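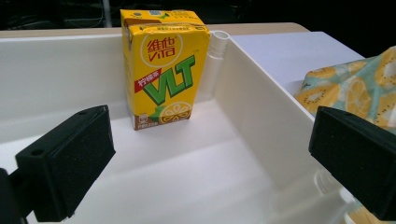

# The Long Road to a Reading Room

Mar 20, 2020

The charity that runs the children's library in Andville began with a shipping container and a misunderstanding. The founders had asked for a container of books. What arrived was a container, very clean, with one box of tax guides in the far corner. They put a door in the side, painted it green and called it a library anyway, on the grounds that the sign had already been paid for.

Three years on, the books have caught up. There are 690 of them on the shelves, most in English, a good many in the local language, and a surprising number about submarines, which came from a single donor with a clear sense of what children like. He was right. The submarines are always out.

Arumugam, the small trust behind the project, now supports five such rooms along the Ulamau road. Its office is up a flight of stairs above a tyre shop, and meetings pause whenever somebody below uses the air compressor. The trust has a desk, two and a half chairs and a filing cabinet whose bottom drawer opens only if you first open the top one and apologise to it. Annual reports are kept in there. I asked to see last year's and was offered tea while the drawer was negotiated with.

It was a frank document, as these things go. One page was headed "What went badly" and it ran over on to the next. A reading scheme for fathers had drawn good crowds until the football season started. A donated generator had proved to need a part made only by the firm that had stopped making it. The bicycle library, meant to carry books to the farms on the far side of the river, had been defeated by the river.

Donors are said to dislike this sort of thing. The trust's experience is that a few do and the rest write back with advice about generators.

I spent a week in January travelling between the rooms in a van the trust shares with a poultry co-operative. The arrangement suits both sides, although you do learn to check a book before opening it. At the second stop, a schoolroom in the mornings and a library after lunch, 32 children were sitting on a floor meant for twenty, listening to a story about a goat who becomes a magistrate. They had plainly heard it before. When the reader skipped a page, there was uproar, and the page had to be read twice by way of compensation.

Nothing about this is complicated, and it costs very little beside the things charities usually put on posters. It is also hard to photograph in a way that makes anyone reach for a wallet. A child reading looks much like a child looking at the floor. The trust once paid for some professional fundraising advice and was told to find a more urgent story. It went back to writing its own letters, which are long and tend to wander off into roofing.

Roofing does matter, mind you. Paper and the rainy season are old enemies, and the room at Ulamau lost most of its picture books to a leak over one long weekend. The replacements sit in plastic crates on a raised shelf, under a roof that has been patched by a builder, then by a second builder who had views on the first.

The next scheme is called Vustik, a name chosen by the older children from a list they drew up themselves and have declined to explain. It will train teenagers to run the rooms in the afternoons, with a small allowance and a key each. The key was the children's idea, and it is the part the trustees worried over longest. Keys go missing. So, it was pointed out to them by a girl of perhaps fourteen, do trustees.

She got the key. On my last afternoon in Andville she had the green door open ten minutes early and was making a boy wipe his hands before he touched the submarines.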